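Rib knit season is here!
January 2026

If you came by the studio over the holidays you already know what I'm going to talk about, so bear with me. The charcoal rib is back! Cornik had been out of it since before the fall sale, and when the bolts finally showed up at the shop I bought more than I had table space for. No regrets at all.

I love a dark gray rib. Black hides all your nice work and light gray shows every bit of lint, but charcoal lets the lines come through softly, and when the light hits a fold you get that slightly paler gray along the top of the curve (my favorite thing about it, I could look at it all day). It goes with everything in my closet, and it's very kind to beginners, as long as you sew near a window or a good lamp.

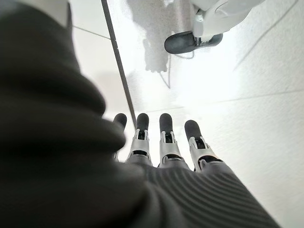 So, what to make. I'd start with something small and tubular, like wrist warmers or a cowl or a plain sleeve, where the stretch does most of the fitting for you. The Basto cuff pattern is a sweet little project, just 3 pieces, and you can finish it in an evening with the radio on. Cut with the ribs running the long way. I know it's tempting to turn the pattern sideways to save fabric, and I did it once, and the cuffs stood out like lampshades.

A few things I've picked up along the way:

Wash it first. Mine came out of the dryer noticeably shorter, and I was so glad I hadn't cut it yet.

Use a ballpoint needle, and a fresh one. A tired needle skips stitches on rib, and then you blame the machine, and then you rethread it four times (me, all last weekend).

Let it rest flat before cutting. Rib that has been hanging over a chair has already stretched, and it will creep back after you sew it.

Don't pull as you sew! Lengthen the stitch a little, lower the presser foot pressure if you can, and guide it with a light touch. If the seam still comes out wavy, a bit of steam usually settles it down.

For the knitters among us, the Favar wool in their darkest gray makes a gorgeous two by two rib. I'm using it for a hat and I've already ripped out the brim twice, happily, just to try a smaller needle. The Mansour cotton is heavier and has less spring, so I'd save it for a bag or a cushion cover.

We'll have a rib table at the next open evening, with the scrap bin out for anyone who wants to practice seams before cutting into the good stuff. The bin is overflowing right now, so please take some home! Bring your snips and whatever you're working on. I should have the second cuff done by then, and I want to see yours too.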